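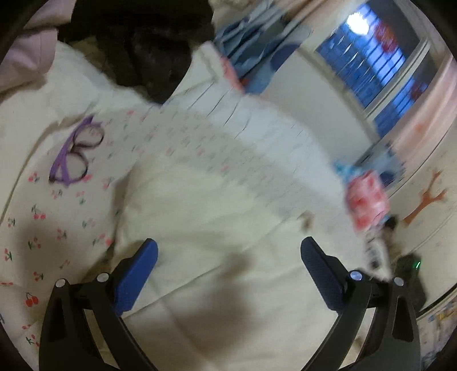 En janvier, Renzo Zanetti avait encore les poignets bandés. Trente ans à border des lits à l'hôtel Edero, 300 draps les grosses journées ! Et maintenant il apprenait le métier à une machine, pince en main, un geste après l'autre.

– Plus lentement, Renzo, elle te regarde !

– Elle n'a qu'à suivre !

Jacobs riait dans l'oreillette. Chambre 516, on attaquait les coins, la partie qu'il aimait : pincer, lever, lisser. Il n'avait jamais su l'expliquer aux apprentis, et voilà qu'il trouvait les mots, des mots à lui, que toute l'équipe de Rarkthorpe notait !

Le soir, il rentra à pied, en sifflant. Sa fille l'attendait.

– Alors, ton élève ?

– Elle plie comme un cochon, dit-il, ravi. Demain, on recommence !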